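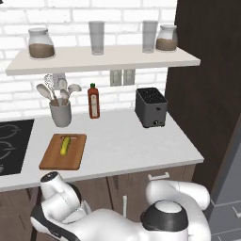 Vol. 3, page 90

How to apply for a small music grant without wasting your winter
By Vaughan Cartwright
24 Feb 2020

Every January my inbox fills up with announcements about funds for young musicians. Most of them have a launch concert, a string quartet and a speech. Few of them say how much money goes out the door. I have applied to a lot of these and sat on the other side of the table for the Harkdale fund, and I still think half of them would do more good by mailing checks at random. But you want the money, so let's get on with it.

Find out who got it last time. Look for names, instruments and amounts. If the foundation's site has forty pictures of the gala and no list of recipients, write and ask. I wrote to the Cliralow people and got a brochure back. I didn't apply.

Read the age rule twice. "Young" can stop at 21 or run to 35, and some funds count your age on the closing date while others use the day of the award. Singers often get a few extra years.

Work out what you are asking for. A bow, a semester of lessons, studio time, a plane ticket to an audition. "Support for my artistic development" tells the panel you haven't decided. At Harkdale the top award was 3000 dollars, and the people who asked for exactly 3000 dollars with no budget went to the bottom of my pile.
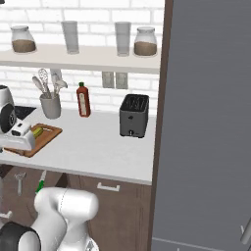

Shelf with storage jars and drinking glasses, refrigerator at right.

Write the budget before the letter. Put in real prices and attach a quote for anything large. If the bow costs 2000 and you have saved part of it, say so and ask for the rest. Panels like to see that - I have never been convinced it predicts anything about the playing, but they like it.

Record one piece well. Put the strongest 90 seconds first, as I doubt many panels listen much past that, whatever the guidelines promise. Use one take, no added reverb, and an accompanist who has seen the music before. You don't need a video crew.

Choose the referee who knows you. A famous name who heard you once in a master class will send four lines.
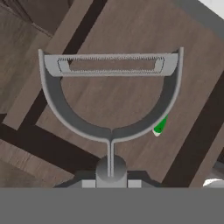

The same goes for teachers who write one letter and swap out the student's name. Ask to have the letter mention a particular performance or piece. Give them three weeks and a copy of your budget.

Watch the fees. A small entry fee may be fair enough. When the Polleck competition wanted a fee, a "processing contribution" and tickets to its own finals, I started to wonder who was supporting whom.

Read the terms before you sign. The Tabrizi award asked winners for unpaid concerts and the right to use their recordings for as long as it liked. Ask for an end date in writing. If they won't give one, I'd pass.

Send everything two days early and keep the confirmation email.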